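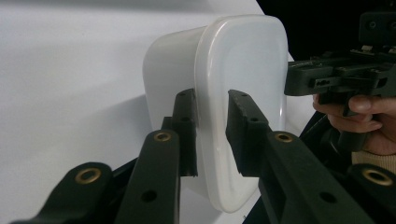
*White plastic container, lid facing right.*

My brother-in-law rang me in the spring to ask whether he ought to put his savings into a fund called Hviid Global Income, which a colleague had been going on about, and I asked him what he would live on if the boiler went in the same week that his hours were cut. He thought this a very gloomy answer to a cheerful question. I suppose it was. But I have been putting money into shares for a long time now, through good years and some properly horrid ones, and the dull pot of cash in an ordinary savings account has done more for my investing than any clever choice I ever made. I should like to say a few kind words about it, as it doesn't get many.

The usual complaint against cash is a fair one, and I'll set it out before I argue with it. Money in the bank earns next to nothing at the moment. Prices creep up, the interest doesn't keep pace, and every year the same pounds buy a slightly smaller trolley of shopping. My friend Makis Petridis, who enjoys a spreadsheet the way other people enjoy a crossword, calls my savings account "the leak", and he has shown me over a good lunch how much more I'd have by now if I had put the whole lot into the market and left it there. I couldn't fault his sums. He is quite right that if I had been a person who left it there, I would be richer.

The trouble is the leaving. My first real experience of a falling market came when I had a little under 100 shares in a small engineering company, Stornent, and not a penny put by beyond what was in my current account. The shares dropped and dropped again (a big customer had gone elsewhere, I think, though by then I had stopped reading the reports because they made me feel ill), and in the middle of all this the car failed its MOT in a truly spectacular fashion. I sold half the shares to pay the garage. I hadn't decided that Stornent was a bad company. I hadn't decided anything at all. A man in overalls had decided it for me, and he didn't even know he'd done it!

Stornent recovered, as it happens, though that proves very little, and plenty of companies don't. What stayed with me was the feeling of being pushed. Anybody who must sell is going to take whatever price is going that morning, and the mornings when we must sell have a nasty habit of arriving together, when work is thin and everyone else is short as well.

So I began to save up what I still call the car money, although it has mended a roof and paid for a funeral since. I started at £50 a month, then £100 when I could manage it, and I didn't buy a single share until it was done. That part was dreadfully boring. It felt as if the whole world was getting on with things while I stood at the bus stop. But I kept at it until I had eight months of bills tucked away, and then I went back to buying my funds and found – rather to my surprise – that I had become much braver. A bad day on the market was still a bad day, but it was now something in the newspaper and had stopped being something in my kitchen.

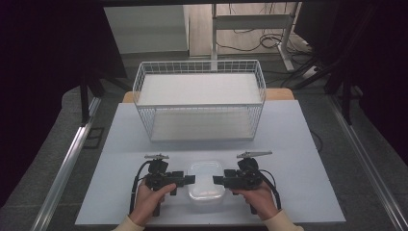 *A wire mesh basket and a clear food container.*

Eight months is my number and I don't press it on anyone. People with two steady wages in the house may sleep perfectly well on three. Someone who works for themselves, or has an elderly parent, or lives in the kind of house where something is always dripping, might want a full year. I've grown suspicious of rules on this subject, especially when they come from people who have never met you. What I would say is that the number should be in months of your own real spending, birthdays and dentist included, and that most of us guess it far too low. I certainly did. I left out the insurance, the school trips and the cat.

There is a cleverer version of all this, which is to keep the money in something that pays a bit more and can be sold in a hurry. Barnulen, the platform I use for my funds, is forever sending me cheerful emails about its short-dated bond portfolio, and I did once go as far as filling in the form. Then I read the part about withdrawals and charges, made a cup of tea, and closed the page. It may be a perfectly sensible product. But I want the car money to be stupid. I want it to sit there at the same value every time I look, so that I never have to hold an opinion about it.

I'll grant Makis one more point, because he'll be reading this. A cushion can turn into a hiding place. I know a lovely woman, Areti Triantafyllou, who taught me half of what I know about pensions, and she spent the better part of 20 years with everything in cash, always meaning to invest once things calmed down. Things do not calm down. She would be the first to tell you that it cost her a good deal more than my leak has cost me. There has to be a line on the wall, and once the water reaches it the rest ought to go to work.

My brother-in-law, since you may be wondering, did not buy Hviid. He hasn't ruled it out, and I haven't tried to make him. He has opened a savings account with a very poor rate, set up a payment for the day after he's paid, and named it "Boiler" on his phone. His colleague has moved on to something called Pisico and is apparently doing very well out of it. I'm told it was rather hard to listen to over the sandwiches, and that he went home and put an extra £20 in Boiler that evening.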